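Period Ball Venue Walk-Through: Safety Checklist with Comments
Edow Assembly Rooms, winter costume ball
Completed Tuesday, 2:15 p.m., before tables and chairs were set

Ratings used: OK, Fix before doors, Watch during event. Comments follow each item. Items carried over from the November walk-through are marked (N).

1. Entrance and front steps
1.1 Handrails tight on both sides. OK.
1.2 Step edges visible in low light. Fix before doors. The white edge strip is worn through on the third and fifth steps. Guests in floor-length hems can't see their feet, so new tape goes down on every step, including the good ones.
1.3 Door mat lies flat. Fix before doors. The corner by the hinge side curls. Trains catch on it. Remove the mat if the weather is dry.
1.4 Outer door holds open without a wedge. OK (N). The new closer from Mosoti works at both settings.

2. Ballroom floor
2.1 Posted occupancy. OK. The card by the main door reads 100. Ticket sales stop at 100, and the musicians have to come out of that figure. Last year they were left out of it.
2.2 Floor finish. Watch during event. The boards were waxed recently and the west end is slick under leather soles. Several regulars dance in unlined leather slippers with no heel. Rosin the soles at the door, never the floor.
2.3 Nail heads and splinters. OK, except one raised nail near the second window – hammered flat during the walk-through and checked with a stocking pulled over the hand.
2.4 Dancing area clear of columns by at least 30 inches. OK.
2.5 Cable runs to the musicians' platform. Fix before doors. The cable crosses the side aisle. Reroute behind the platform and tape the full length.

3. Open flame and lighting
3.1 Candles. Battery type only, all rooms. OK. Two guests have asked for an exception for the card tables. Declined. Ostrich plumes, net overdresses and paper fans all catch easily, and a tall headdress reaches well outside the space its wearer is thinking about.
3.2 Chandelier clearance. Watch during event. The lower ring is fine for a bare head. With upright plumes on a turban and a raised arm in a turn, contact is likely under the east fixture. Shift the longways set four feet toward the windows.
3.3 Emergency lights. Tested with the wall switch off. OK in the ballroom and hall. The unit over the back stairs came on and then faded. Battery on order from Brunier, part 762.

4. Dressing and retiring rooms
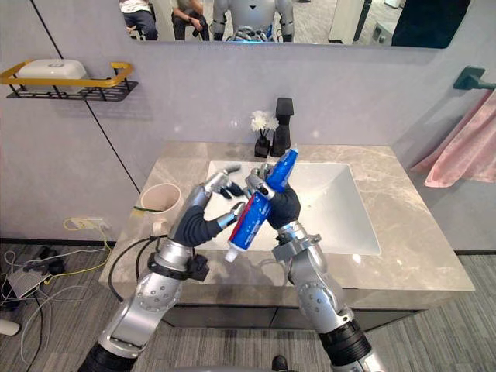
4.1 Curling irons and steamers. Fix before doors. The room has one circuit for all outlets, and it tripped last winter with three irons running. Limit is two at a time. Post the limit at the outlets, at eye level.
4.2 Heat-safe surface for irons. Missing. Bring the two ceramic tiles from storage.
4.3 Pins, needles and hooks. Watch during event. Put out a lidded tin for bent pins. At the last ball pins were found in the carpet the next morning, which is a problem for anyone changing shoes.
4.4 Hair powder and starch. Not allowed indoors (N). Powder on the hall floor was the cause of the only fall reported last season. Guests who powder should do it at home under a cape.
4.5 Spare ribbon, safety pins, thread. Not a safety item, but the list keeps getting asked for it. Stocked.

5. Exits
5.1 Main doors, full swing. OK.
5.2 Garden door. Fix before doors. Coat rack placed in front of it again. Move to the alcove and mark the floor.
5.3 Width for hoops. Watch during event. Most guests will be in narrow skirts, but the Ovside dance group is coming in court dress with full side hoops. They pass the main doors only by turning sideways. Seat them closest to those doors and brief them on the drill – hoops tilt up, tapes cut if needed.
5.4 Swords. Dress swords are checked at the coat room with a tag. No peace-tied exceptions on the dance floor.

6. Refreshments
6.1 Punch table away from the dancing area. OK.
6.2 Spill kit within reach. Fix before doors. Mop present, bucket missing.
6.3 Ingredient cards for the supper dishes. Pending. The white soup contains almonds, and the card must say so in plain type, not script.

7. First aid
7.1 Kit stocked. Short on cold packs and elastic wrap.
7.2 Scissors able to cut stay laces. OK. Keep them in the kit. They went missing twice for ribbon.
7.3 Chair and water in the hall for overheated dancers. To be set at 6:30 p.m.

Recheck of all "Fix before doors" items: 5 p.m. on the day. Item 3.3 stays open until the battery arrives, and the back stairs are roped off until then.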